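Progress report to the Nukura Fund
Project: Household Handling with Paired Hand-Held Grippers
Grant holder: Ramanauskas Institute
Reporting period: to the end of October

## 1. Summary for the Fund

This report covers the second stage of the household handling project. Recording in private homes went ahead as planned, but part of the work was held up by a fault in the hand-held grippers supplied by Zukeck. The fault affected the measured opening of the fingers. It caused no injury and no damage to any household's property. It did, however, make a share of the recordings unfit for training, and one milestone has been moved as a result.

The Fund is asked to note the fault and to agree to the revised date set out in section 5.

## 2. Work carried out

Operators visited homes and recorded short tabletop tasks with the grippers: reaching for an object, closing on it, lifting it and setting it down in a new place. Households were asked to leave their rooms as they normally are. Tables with patterned cloths and everyday containers were preferred, as the earlier laboratory recordings had been made on plain surfaces and the resulting control software performed poorly outside the laboratory.
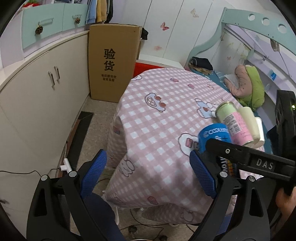
**Wurnari, October**

The fault was first reported from Wurnari. During the routine check at the end of a session, the operator found that the recorded finger opening did not agree with the position of the fingers in the video. With the fingers fully open, the log gave a value that belonged to a partly closed grip. Restarting the unit cleared the error for a short time, after which it returned.

Recording was stopped under the project's stop-work rule and both units were withdrawn. A review of all sessions made with the same pair was then carried out at the Institute. Of the 3022 recordings reviewed, those from the last 10 sessions showed the error to some degree. Earlier sessions were sound and have been released to the training team.

## 3. Cause of the fault

The units were examined jointly with Zukeck. The sensor that measures finger opening is held in place by a small clamp on the inside of the housing. In both units the clamp had worked loose, which allowed the sensor to turn slightly under load. The drift was greatest in tasks where an operator approached upright cylindrical objects with the fingers wide and closed on them repeatedly.

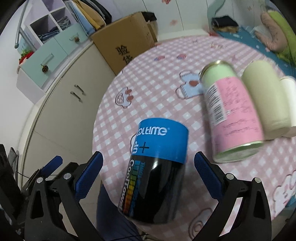

The drift matters most at the moment of contact. A robot trained on the faulty values would learn to begin closing from the wrong opening, and could knock an object over or press on it harder than intended. The robot arm at the Institute had already been given a small set of the affected recordings before the fault was known. In trials it pushed over 2 lightweight test containers and stopped on its force limit. The limit worked as designed. That version of the control software has been withdrawn and will not be used again.

The Institute's own checks should have found the problem sooner. The opening value was compared with the video only at the end of each session, and the result was judged by eye. No written tolerance had been set, and small differences were passed as acceptable.

## 4. Action taken

- Zukeck has fitted a revised clamp to both units and has supplied a spare pair on loan until the end of the project.
- Operators now test the fully open and fully closed positions before the first recording and again after every 20 recordings.
- A session is halted if either reading falls outside the written tolerance. The operator may not restart the unit and carry on.
- Affected recordings have been moved to a separate store and marked as unsuitable for training. The video from them may still be used for work on recognising objects.
- New control software is run with test objects only until it has passed the force limit trial.

The repaired units have been returned to use and no further drift has been recorded. The Institute regards this as encouraging, but the number of sessions completed since the repair is still small.

## 5. Effect on the programme

The withdrawn sessions must be repeated. Households at Wurnari have been approached and most have agreed to a further visit. The milestone for the full tabletop set will therefore be met one reporting period later than stated in the grant agreement. No additional funding is requested. Travel for the repeat visits will be met from the equipment line, which is underspent following the loan of the spare pair.

A short note on sensor drift during the repeat sessions will be sent to the Fund with the next claim.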